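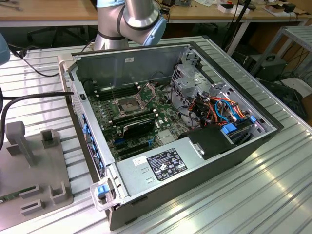 Desktop tower with the side panel removed and the processor socket empty.

PRESS RELEASE
For release in November

Lozano opens computer reuse service for households in Ustinthorpe and Hostamham

Lozano will start a new service this November for people who have an old desktop computer at home and do not know what to do with it. Residents of Ustinthorpe and Hostamham can bring the computer to one of 19 drop-off points, mostly in libraries and schools. The service is free of charge for private households. Small companies pay a fee for each computer, according to the price list at the drop-off point.

In the trial period, which was held only in Ustinthorpe, the service received 778 computers. From these, 400 were given again to families, students and clubs. The others were used for spare parts or were sent to metal recycling.
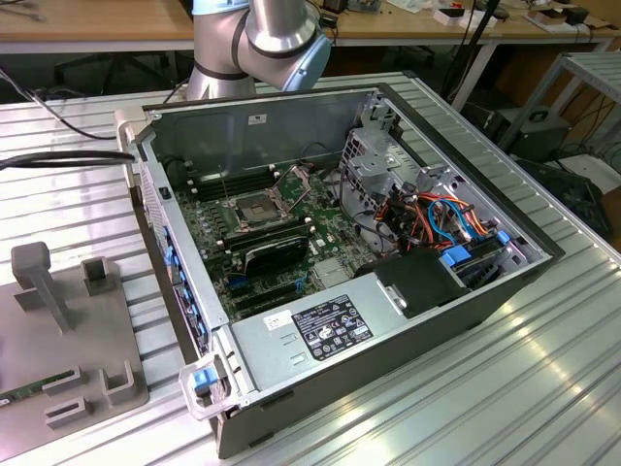 Lozano Reuse and Repair Department

The department asks residents to save their own files before they bring the computer. All storage drives are erased within 72 hours after arrival, and after this moment it is not possible to get the files back. The owner receives a written confirmation of the erasing by mail or e-mail. A drive that cannot be erased is destroyed, and this is also written in the confirmation.

Keyboards, mice and power cords are welcome. Printers and old tube monitors cannot be accepted for the moment, but they can still be brought to the city recycling yard in Hostamham, as before.

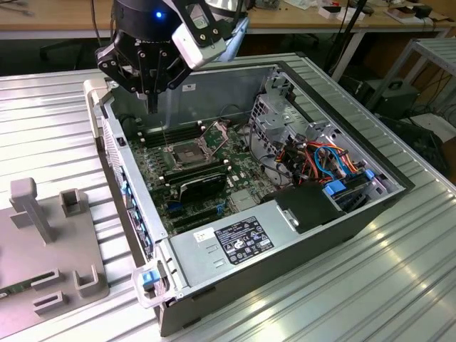

Memory slots on the motherboard of an open tower.

Transport between the drop-off points and the workshop is done by Grukent, which already drives the school book exchange in both towns. The drop-off points are open in the afternoon until 6 p.m. Large deliveries, for example from a school that changes a whole classroom, should be announced before, so that a van with enough space can be sent.

Families who wish to receive a computer can fill in a short form at any drop-off point. The form is available in English and Spanish. No proof of income is asked. 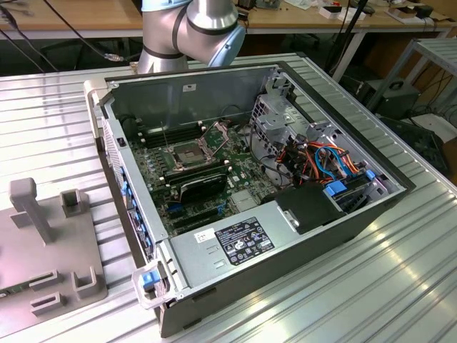 Motherboard with open socket and expansion card.

Press contact: Lozano, Reuse and Repair Department, Ustinthorpe. Interviews are possible in the morning, by appointment.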